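Projects > Robots > Galo > Talk notes

Teaching Galo to pick through junk: my speaker notes

Jul 10, 2023, posted by the Tosh workshop

6 min read

A few people asked for the slides from the Bondelent meetup. The slides are mostly two photos and a lot of white space, so I'm putting up my notes. I cleaned up the spelling and left in the stage directions to myself.

OPENING (slow down, drink water first)

Hi everybody. So I'm going to talk about an arm called Galo that lives at the Tosh workshop, on the bench by the wall, and about what happens when you ask it to take stuff out of a basket. That's the whole job. Stuff is in a basket, pick one thing up, put it in a box.

Show of hands, who here has made an arm pick up a wooden cube? Great. Lots of you. And who's made it pick up a sock? (Wait for the laugh. If there's no laugh, keep going!)

I started with cubes too. Cubes are lovely. They have flat sides, they stay put, and two fingers can close on them pretty much any way you like. I had Galo doing cubes in a weekend and I was very pleased with myself, and then I dumped in a bag of dog toys and crushed cans and the thing fell apart completely.

SLIDE 2: THE BENCH

Leave this one up for a while, people like to look at it.
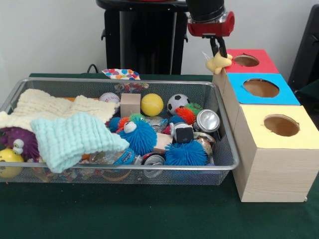

Galo with a small yellow soft toy, over by the boxes.

So the basket is plain wire mesh. I like mesh for the talk because you can see into it a bit, but it's a pain for the arm. Fingers catch on the rim, and for a long time the depth readings on the rim were garbage, so Galo thought the edge was somewhere it wasn't. My fix is dumb. I drew a margin just inside the rim in software and told it to keep the fingertips out of there. You lose whatever is jammed against the side until things shift, and I can live with that.

The tablecloth is dark green and that was a practical buy. My old bench top was pale and shiny and every light in the shop showed up in it. Go get some cloth. Cheapest improvement in this entire talk.

The boxes have colored tops, red, blue and yellow, with holes to drop things through. Why colors? Because I can shout "blue!" across the shop and whoever is at the keyboard knows what I mean. The arm couldn't care less, it just has a drop position for each one.

(If someone asks about the holes: I cut them too small the first time. Make them bigger than you think. Then a bit bigger again.)

WHAT'S HARD TO GRAB

Okay, don't read this as a list, just talk through it.

Balls. A smooth ball wants to squirt out of the fingers. You have to come down right over the middle, and if you're off to one side it rolls and now your plan is for a ball that has moved. The spiky puffer balls are way friendlier! All those soft bits give the fingers something to bite on. They do squish, so the fingers close further than you expect and my early code took that as "missed" and opened up again. Dropped a perfectly good puffer ball every single time. I felt pretty silly when I found that one.

Cans. Crushed cans are shiny and no two of them have the same shape. The bright end is the worst part to look at and the dented middle is the best part to hold.

Cloth. Oh boy. Cloth is easy to grab and awful to let go of. It's also usually lying on top of three other things, and when you lift it they come along for the ride or end up on the floor. I have it pinch high, lift a little, then stop for 300 milliseconds before going on. That little pause gives the passengers a chance to fall back in the basket.

Clear plastic. I have no good news. The camera looks straight through it. If you've solved this, please find me at the break, I'll buy the coffee.

And soft toys, which leads into the next slide.

SLIDE 3: SAME BENCH, DIFFERENT MOMENT
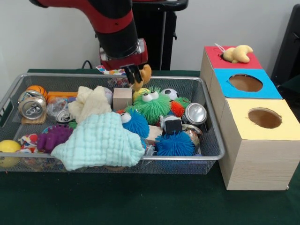
Over the basket, with another yellow plush sitting in the hole of the red-topped box.

Look at the red box for a second, because that's my favorite problem. A plush sitting in the opening counts as what? Mine has a limp bit of string on it, too, and strings are their own special misery. In my first version, "let go above the hole" meant "done," and the log would happily tell me the run was perfect. So now I score by hand. In the hole and through it is a yes, and anything perched on top is a no until somebody pokes it down. I argued with myself over that for longer than I'd like to admit.

Soft toys are where I gave up on being clever about grip force. I had a table of settings per object, 200 lines of it, and I threw it out. Jasus (that's the little control program I wrote for the gripper, it's on the workshop drive, help yourselves) now closes until the fingers stall and then holds there. One rule for everything. It's gentle enough for plush and firm enough for a can, most days.

NUMBERS (keep this short, they'll be hungry)

I've logged 1,207 tries so far. I'm not going to give you a success rate tonight, because I changed the scoring halfway through and the early ones are not worth comparing. Ask me again in August, when I've redone them all under the same rule.

What I can say is where the time went. The arm itself was the easy bit. The fingers took longer. And the cable routing, my goodness. If you build one of these, figure out where every wire goes at full reach before you bolt anything down, and then swing the arm around by hand with the power off. I skipped that and paid for it with a connector.

THINGS I'D DO DIFFERENTLY

Start with the messy basket on day one. I tuned everything on cubes and had to redo nearly all of it.

Refill the basket the same lazy way each time, just tip it in. I caught myself arranging things nicely so the runs would look good.

Write down what you changed. On paper, if you have to. I have one great afternoon in the log and no clue what settings I was using.

QUESTIONS

Leave slide 3 up. Repeat the question into the mic, you always forget. If they ask whether they can come try it, yes, Tosh is open to Bondelent members on build nights, just bring something weird for the basket and don't mind if it gets squeezed.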